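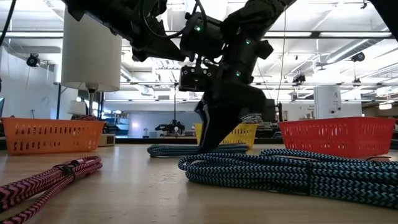 Can I use one small basket for several long cables, or should each cable have its own?

It depends mostly on thickness. Two or three thin charging leads will share a basket very happily, but a thick braided extension cord, once it's coiled, is going to want the whole thing to itself.

Home | Baskets | Ties & Straps | Lamps | Workshop | Contact

Irkero Small Slotted Basket
$13 each, any color

We've carried the Irkero basket at Zolia for a good while now, and it's still the thing people pick up first when they come by the Rolatbridge shop. It's a small plastic basket with rows of rectangular slots in the walls, light enough to lift with one hand while you're holding a tangle of cords in the other, and it comes in orange, yellow and red. We sell them one at a time because everybody's cable situation is different, and some of you (you know who you are!) only need one, while others come back for an armful.

The slots are what we like best. You can see what's inside without pulling the basket off the shelf, and if you're the sort of person who labels things, a paper tag on a bit of string ties right through the wall. You can also thread a hook-and-loop strap through a slot and fasten a coil to the side, which is a nice way to keep the one cable you're always looking for from sinking to the bottom.

Getting your cables ready

Bianka Kovács taught our February cord-sorting evening, and her method is so simple that we've all gone home and done it. Clear off a big table, bring every cable in the house to it, and lay them all out flat before you put a single one away. Coil the thick braided ones in wide, easy loops and put a strap around the bundle. Don't pull them tight, please, as a braided cover that's been bent hard in one spot tends to stay that way. The thinner ones can be folded back and forth into a long bundle and held in the middle with a small tie.

Then sort by color, or by room, or by what the cable is for. Bianka goes by color of the braid, which sounded fussy to me until I tried it with my own box of leads and found I had the same phone cable in four places.
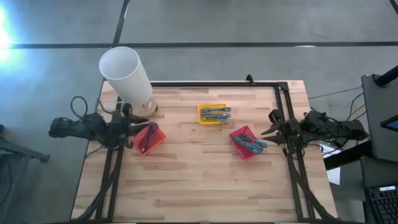
Irkero small baskets in use on a wooden worktable, with gray cables folded into the yellow one.

Longer bundles are allowed to stick out over the rim. Lots of customers ask whether they ought to buy something bigger, and my own feeling is that a little overhang does no harm at all on a table or an open shelf. If you're planning to slide the baskets into a closed cabinet, though, do measure your longest bundle first and look at our Balogh storage bins, which are deeper and come with a lid.

Care

Rinse in warm water with a drop of dish soap and let the basket dry upside down. An old toothbrush gets into the corners of the slots. Please keep it out of the dishwasher and away from heaters.

Good to know

Sold singly. Cables, ties and lamps not included.
Colors may look a bit different on your screen than they do in daylight, orange and red especially.
Free pickup at Rolatbridge, usually ready in 2 days.
Unused baskets can be returned for a refund or swapped for another color.

We've sent out over 600 of these so far, and we do love hearing where they've ended up. Write and tell us how you've sorted yours, and if a color is out of stock when you look, ask us and we'll put one aside for you when the next carton comes in.

Print this page | E-mail to a friend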